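# The Drive Cell

Kiros Birhane had been on the job at Wesum for 81 days when the cell stopped picking up hard drives. 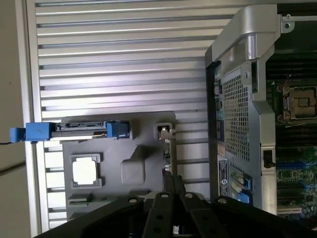

## 5:40 a.m.

The message on his phone said GRIP LOST, RETRY 3 OF 3, and by the time he got from the parking lot to the floor it had said so twice more. He put his coffee on the tool cart and looked in through the gate.

The cell took apart servers. Wesum bought them by the truckload from companies that had no more use for them, and the cell pulled out whatever could be sold again. Memory was easy. Processors were easy if you were patient with the lever. The drives came out in their carriers, blue plastic at both ends, and the carriers were the trouble.

He pressed the hold button, waited for the light to change, and hung his lock on the gate switch. His tag still had the last man's name on it under a strip of tape. Van Leeuwen, in neat capitals.

He wrote the time on the sheet and went in.

The first thing in the binder for a lost grip was the fingers, so he started there. He ran a gloved thumb down the inside of each one. The left was clean. The right had a smear of something gray and tacky near the tip, probably thermal paste from a processor. He wiped it off with alcohol, wiped it again, and checked the bolts with the small torque wrench. They were all where they should be.

He came out, took his lock off, and ran a test pick.

GRIP LOST, RETRY 1 OF 3.

## 6:25 a.m.

Lotte Verschueren came in by the loading door with her bike helmet still on. She had put the cell together nine years before, back when the company was in a rented shed in Dilatberg, and had moved it here in pieces. She ran the whole floor now and wasn't supposed to be fixing things.

"What did you do?" she asked.

"Cleaned the fingers. There was paste on the right one."

"And?"

"Same."

She took the helmet off and read the sheet. She read all of it, including the part from the night shift, which was mostly about a broken pallet jack.

"How many picks since the last offset check?"

He looked it up on the panel. "Five hundred and ninety."

"That's not many."

"No."

"So it's not wear." She turned a page back. "Who changed the camera bracket?"

He hadn't known that anyone had. She showed him the line. *Bracket loose, tightened, OK*, and a set of initials that belonged to somebody on nights. There was no note of a calibration after it.

"Tightened," Lotte said. "How far do you think it moved?"

"Could be nothing."

"Could be. Get the plate."

## 6:50 a.m.

The calibration plate lived in a flat wooden box under the panel, wrapped in a towel. It was made by Drokine, and so was the arm, and it had cost more than Kiros's car. He carried it with both hands.

You set the plate on two pins and the arm looked at it from a number of positions, tipping its wrist a little each time, like someone trying to read a label on a shelf. Then it told you how far off it was. The routine took up to 7 minutes and you couldn't hurry it.

They stood outside the gate and watched.

"Van Leeuwen used to do this every morning," Kiros said. "It's in the old sheets. Every single morning, even when there was nothing wrong."

"I know. I told him to stop."

"Why?"

"It cost us half an hour a week." She watched the wrist tip and come back. "He kept on doing it. He only stopped writing it down."

Kiros thought about that. He had found the man's reading glasses in the bottom drawer of the tool cart in his first week, folded inside a paper towel, and had left them there. He'd meant to ask where to send them. Then it had seemed too late to ask.

"Is he doing all right?" he said.

"He's got his daughter's place. There's a garden." Lotte shrugged. "He calls sometimes. He wants to know the count."

The panel beeped. The offset was 1.8 millimeters, almost all of it sideways.

"There it is," she said.

## 7:15 a.m.

He saved the new values and printed the old ones for the binder. Then he locked out again and went back in with a paint pen. He drew a thin white line across the camera bracket and on over the wrist, so that anyone who looked would see if the two halves stopped meeting. Lotte held the flashlight for him, although there was plenty of light.

"Did he show you that?" she asked.

"It's on the old bracket. The one in the scrap bin."

She nodded and handed him a rag for the pen.

He put the plate back in its towel and the towel in its box. He took his lock off, closed the gate, and set the speed to a quarter. The arm went down over the tray. The fingers closed on a carrier, stopped, and lifted it. The panel said GRIP OK.

He ran ten more at a quarter speed and ten at half. On the fourteenth the carrier swung a little, and he wrote that down too. Then he gave it full speed and stood there with his coffee, which had gone cold.

By the afternoon change the cell had done 366 drives. Kiros filled in the sheet. Under *Work done* he wrote *Cleaned fingers, calibrated camera, marked bracket*. Under *Recommended* he wrote *Check offset each morning*, looked at it, and left it in.

Lotte signed at the bottom without saying anything about the half hour. She was on her way out, helmet on, when she stopped by the cart and pulled open the bottom drawer.

"These are his," she said.

"I know. I didn't have the address."

She tore the corner off an old parts list and wrote it out for him, leaning on the panel – a street, a number, a town he'd never heard of. He put it in his shirt pocket. Then he went to find a padded envelope, and to tell the night shift about the white line.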